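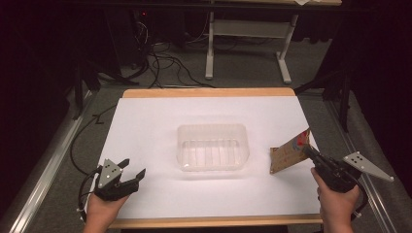 Clear tray and cardboard on the white sheet, two grippers in hand.

Ticket: Oltoren library, compilation albums split by artist
Opened: 2021-06-12
Product: Oltoren music server, Griselton skin
Status: Resolved, workaround

Reported behavior: After a full rescan, 80s singles collections are broken up into one album per performer. A 32-track compilation shows as 32 separate albums. Extended mixes are listed under the remixer. Original studio albums are unaffected. Library size is 925 albums, of which 283 are compilations.

Tried before opening the ticket: restarted the server, cleared the artwork cache, rescanned one folder. No change.

Log, first pass: The scanner reads ALBUMARTIST first and falls back to ARTIST when the field is blank. Files ripped with the Skornis encoder have the field present but filled with a single space. Oltoren treats the space as blank. The previous release treated it as a value, so the tracks stayed together. 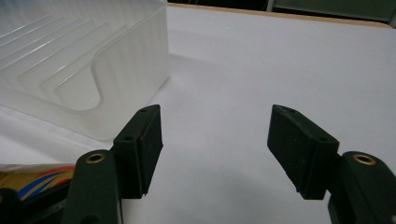
Split albums can be found in the Griselton skin by sorting on track count, then on folder path. Each one carries a conflict badge in the corner of the cover. The badge is a thin ring, close in color to the small brass-colored one on the left gripper finger in the photo, and at list size it is easy to miss on a dark sleeve. Switch to the large grid before checking.

Steps:
1. Stop the scanner.
2. Write "Various Artists" to ALBUMARTIST on all compilation tracks.
3. Set the COMPILATION flag to 1.
4. Delete the old index and run a full scan.
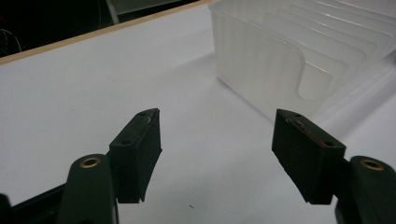 Fingers open, two screw holes on top of each pad.

Result: 271 compilations now show correctly. The other 12 are 12-inch singles sets with mixed disc numbers. Correcting DISCNUMBER by hand fixed those. Play counts were kept.

Open item: the scanner should trim spaces and report the file. Passed to development, planned for the October release.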